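3.2 Containers and the labels people leave on them

We had not planned to say very much about labels when we began the Akgate study, which was meant to be a fairly modest look at how households store leftovers and dry goods. But the longer we sat in people's kitchens (20 of them in the end, each visited 3 times), the more we found ourselves talking about the printed inserts that come with plastic food boxes, and how often they simply stay where they are.

Many of the people we spoke with were fond of theirs. One woman told us she liked knowing which box was which from the drawer, and another said that the words "BPA free" were a small comfort when she was packing lunch for her grandchildren, even though she had read them a hundred times before. Colored plastic, such as the blue in Figure 4, softens the print a good deal but doesn't hide it, and a badge in red and white can still be read through the lid if you turn the box the right way up.
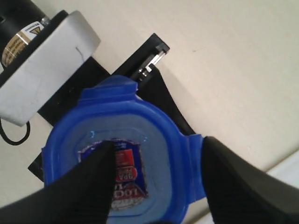 Figure 4. Translucent blue container with latch tabs on the lid and a printed label showing through the central panel.

3.3 Lids and how they are kept

Lids were a livelier subject altogether! Of the 60 boxes we asked about in our Monday interviews, 14 had lost a lid at some point, and their owners could usually tell us the whole story of it. Families in the Gratgate apartments tended to store boxes closed, which takes up more shelf space but keeps the pairs together, while those who nested their boxes kept the lids upright in a separate drawer, much as Vukčević describes for older kitchens.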